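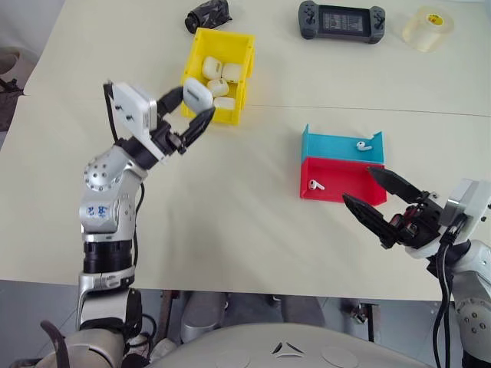 Ticket: Batch 51, single earbuds do not charge in the returned cases
Opened by: Noboru Nishimura, Drostdale returns room
Assigned to: Akihiko Minami, Pramthorpe support
Product group: small audio, white
Priority: normal
Status: closed

Noboru Nishimura, 8:40
Good morning. I open this ticket for the earbuds of batch 51. We have five white charging cases and two single earbuds that came back together from the lending desk. I must put them in pairs again and write the result in Akero, but I cannot finish it.

The two earbuds do not charge. I tried each of them in the first case and in the second case. The light on the case came on for a moment when I opened the lid, and then it went off. When I closed the lid and opened it again after ten minutes, the earbud was still not found by my phone.

Four of the cases are in the yellow box and one is just in front of it. The earbuds are in the small tray with two compartments, one in the blue and one in the red. Our rule for the tray is: blue is not tested yet, red is tested and has a problem. I think now that both should be in the red, but I did not move the blue one before I have your answer.

Please tell me if I should send everything back to Yimer or if there is something more to try.

Akihiko Minami, 9:05
Hello Noboru, thank you for the clear report. Please do not send anything back yet. Yimer charges us for every parcel where they find no fault, and with single earbuds they find no fault very often.

Some questions first:
Did the cases have power before you started? A light for one moment can be a case with very little left in it.
Are all five cases the same model? From outside, the two models we lend are almost the same.
Did somebody clean the contacts?
Do you know which earbud is left and which is right?

Leave the blue one in the blue for now. It is tested only halfway, so I would not call it red.

Noboru Nishimura, 9:30
Answers, in the same order.

I did not charge the cases before. They came in a bag and I put them directly in the yellow box. I thought that the light means they are full. Now I read the sheet again and I see that it only means that the lid is open.

I believed that they are the same model. I will check the small print inside the lid, but my eyes are not very good for this and I need to take them to the window.

Nobody cleaned the contacts as far as I know. On the list there is no check mark in the cleaning column.

One earbud is left and one is right. There is a very small letter on the inner side. It is gray on white and I had to turn it in the light many times.

Akihiko Minami, 9:42
Good. Then please do this, one case at a time. Do not take all of them out of the box together, or they get mixed and we start again.

Take one case out of the yellow box. Read the model code inside the lid and write it on a piece of tape. Put the tape on the bottom, not on the lid, it leaves glue on the shiny side. Charge the case alone, with no earbud inside, for 30 minutes. Then put it back on the other side of the box.

When all cases are done, clean the contacts in the case and on the earbud with a dry cotton stick. If you see something brown or green, a little alcohol is allowed on the stick, but never directly in the case.

And please clear the table a little before. In batch 49 we lost one earbud for two days and it was under a game console.

Noboru Nishimura, 9:50
I understand. The handheld console is also from the lending desk and waits for its own ticket. I will put it on the shelf together with the black folded thing that lay behind the box. I don't know who it belongs to and it has no label. The tape roll stays, I need it now.

Noboru Nishimura, 11:35
Model codes are read. It took longer than I wanted. Three cases have the code that ends with A and two cases have the code that ends with C. So they are not all the same, and I am sorry that I wrote it so surely this morning.

I also found that the case I used first is a C. The second one which I tried is also a C. So both of my tests were done with the same kind of case, and I never tried an A.

On the earbuds I cannot find any code, only the letter for the side.

Akihiko Minami, 11:48
No need to be sorry, everybody makes this mistake with these two. I made it myself in my first month, with a full drawer of them.

The earbuds have no code, this is correct. You can see the difference at the end of the stem. On the A type, the two metal points are side by side. On the C type they are one above the other. If you put an A earbud into a C case, it sits very well, the magnet holds it and the lid closes, but only one of the points touches. The case feels that something is there, and the light comes on for a moment. Then it goes off. I think this is what you saw.

Please look at both stems with the magnifier.

Noboru Nishimura, 13:10
After lunch I looked with the magnifier. The left earbud has the points side by side, so it is A. The right one has them also side by side, but one point is dark, and I was not sure at first if it is metal or dirt.

I cleaned it with a dry stick and the stick became brown. Then I used a little alcohol as you wrote. The point is now bright on one half. The other half stays dark.

Then I put both of them in the first A case, which had charged for 30 minutes. Result: the light stays on for the left one. For the right one the light goes on and off, slowly. I looked in the sheet and slow blinking is not there. There is only "on", "off" and "fast blinking".

Akihiko Minami, 13:22
The left one is then fine. You may take it out of the problem, it only was in the wrong house.

Slow blinking is missing in the sheet, you are right, and I will ask to have it added. It means that the case sees the earbud but the charge is weak. It can be the dirty point or a battery that was empty for too long. Such a small battery does not like to lie empty for months. Leave it in for one hour with the lid closed and do not open it to look. I know it is hard. Each time you open the lid, the case starts the count from the beginning.

In the meantime you can correct the entries in Akero. Please choose "case, no earbuds" for the ones that stay without a pair, not "incomplete". "Incomplete" sends a message to the borrower and asks them to look in their pockets, and then they call me.

Noboru Nishimura, 13:40
I have a question about Akero. The field for the case number does not take my numbers. I want to type the number from the sticker, and it says "out of range". The sticker numbers of the C cases are higher than 2,000. The A cases go in without a problem.

Akihiko Minami, 13:55
The field was made when we had only A cases, and the limit of the list was set at 2,000. It was changed for the office in July, but as it seems not for Drostdale. I changed it now on your side. Please log out and in again, a simple refresh of the page is not enough.

Noboru Nishimura, 14:05
Logged out and in. The field takes the numbers now. Both C cases are entered as "case, no earbuds". Thank you.

Noboru Nishimura, 14:50
One hour has passed and I did not open the lid – I put a book on it so that I would not do it.

The light is now steady for both sides. My phone finds the left one and the right one. I listened to the radio for some minutes. The right side is a little more quiet than the left. I changed the sides of my hearing to be sure, I mean I held the right earbud at my left ear, and it was still more quiet. So it is not my ear.

Akihiko Minami, 15:02
I like this test. More quiet on one side is nearly always the small net in front of the speaker. Use the soft brush, hold the earbud with the net down so that the dust falls out, and do not push with anything sharp. No alcohol there please.

If it is still different after this, write "right side weak" in the remarks and lend it only with the yellow card. For spoken word it is good enough.

Noboru Nishimura, 15:25
Brushed. A small piece of something came out, I think it was wool. The volume is now the same on both sides, or so close that I cannot say which one is louder.

State of batch 51 now:
One pair, type A, complete, in its case, ready for lending.
Two cases, type A, no earbuds, charged.
Two cases, type C, no earbuds, charged.
Tray is empty, both compartments wiped.

What should I do with the cases which have no earbuds? I don't like to put them back in the yellow box all together.

Akihiko Minami, 15:37
Put a strip of cardboard in the middle of the box, A on the left and C on the right, and write the letter on the edge with a marker. The tape on the bottom can stay. When single earbuds of either type come in, you will look at the stem first and then choose the side.

I will put the part about the metal points in the sheet, together with the slow blinking. Can you send me the old sheet from your wall so that I see which version Drostdale has?

Noboru Nishimura, 15:50
Cardboard is in. I sent the sheet by mail, it is the version with the coffee spot, and I think page two is missing. The black folded thing is still on the shelf with the console, if somebody asks for it.

From my side the ticket can be closed.

Akihiko Minami, 16:04
Received, and page two is really missing. I send you the new one when it is ready. Closing the ticket as "wrong case type, dirty contact". Nothing goes to Yimer.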